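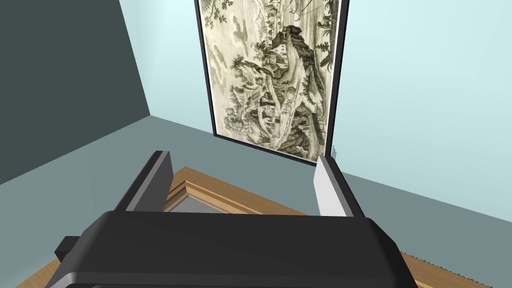 The public buildings of Wullora are being redecorated in stages, and the work is being led by a principle that is easily overlooked: people with reduced sight find their way by differences between light and dark. Thư Chu, who advises the district on access to its buildings, has spent 18 months applying that principle to corridors, stairs and reading rooms. The two upright fingers in the picture, one dark charcoal and the other a pale grey close to white, are separated by the kind of difference in tone that she would wish to see between a handrail and the wall behind it. Two shades of the same strength, however different in colour, may merge for a person with cataracts.

Ms Chu received us in a ground-floor office at Farquharson House, the first of the buildings to be completed. The walls of the corridor outside are a warm off-white. The door frames are a deep green, and the doors themselves a lighter green that stands clear of both.

"People expect me to talk about bright colours," she said. "A bright red door in a mid-brown wall looks very striking to you or me. Take away the colour, and keep only how light or dark each part is, and the door has gone. I ask every decorator to look at the samples in that way before we buy any paint."

Her interest in the subject began with a post in housing, where she dealt with requests for repairs from older tenants. Many of the requests concerned falls. She noticed that tenants often described a step or a threshold they had not seen, in homes where the lighting was perfectly adequate.

"I was sent to measure the lights, and the lights passed," she recalled. "Then an elderly gentleman showed me his bathroom. It had been fitted out for him at some expense. White floor, white walls, white basin, white rail. He told me he found the rail by feel each morning, starting from the door."

The district's present programme began with a survey of the building at Farquharson House. Each of its 56 internal doors was recorded, together with the wall on either side and the floor in front. Ms Chu and a colleague then walked the building at several times of day, including late in the afternoon, when low sun through the west windows was found to produce a strong glare on the polished floor. The floor was afterwards given a matt finish.

Residents were invited to comment before any work was ordered, and 92 replies were received. Most dealt with matters outside the survey, among them the heating, the parking bays and the long wait at the enquiry desk. Those that did concern the decoration were more useful than she had expected.

"One lady wrote that the dark mat inside the main entrance looked to her like a hole," said Ms Chu. "She had been stepping round it for years. We had it down as a good feature, as it contrasted so well with the floor. I had to accept that contrast in the wrong place does harm. A floor should read as one surface, unless there is a step."

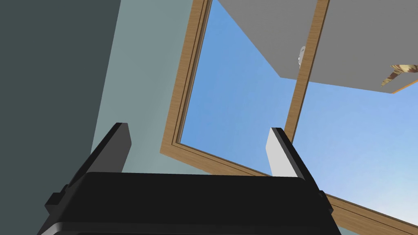

The mat has been replaced by one close in tone to the tiles around it. The same thinking was applied to the landings, where a dark border had been laid along the edges of the carpet. Several visitors had taken the border for the top of the stairs. It was lifted, and the nosing of every step was given a single pale strip, running the full width.

Paint for the work was supplied by Prastus, which provided large sample boards at the district's request. Ms Chu is firm on the question of size. A small card held in the hand, she said, tells a committee very little about a wall seen from the far end of a passage. The boards were left standing in the corridor for a week and viewed with the lamps on and off.

Cost has been raised at more than one public meeting. Ms Chu's reply is that the walls were due to be repainted in any case, and that a tin of a well-chosen shade is the same price as a tin of a poor one. The stair strips and the new mat were additional, and were met from the ordinary repairs budget. She concedes that older buildings present greater difficulty, particularly where panelling or tiling is protected.

That difficulty will be tested at the Edden Library, where work is to begin in March. The reading room has dark timber from floor to shoulder height, dark doors and brass handles that have dulled with age. No paint may be applied to the timber.

"We shall polish the handles, to begin with," she said. "After that it is a matter of lighting the doorways and putting clear signs at the right height, in pale letters on a dark ground. I should like the chairs covered in something lighter too, so that the seat can be told from the carpet. The librarian and I have not yet agreed on the chairs."

Samples of the proposed chair coverings will be on view in the library entrance during normal opening hours. Comments may be left at the desk or sent in writing to the access adviser at Farquharson House.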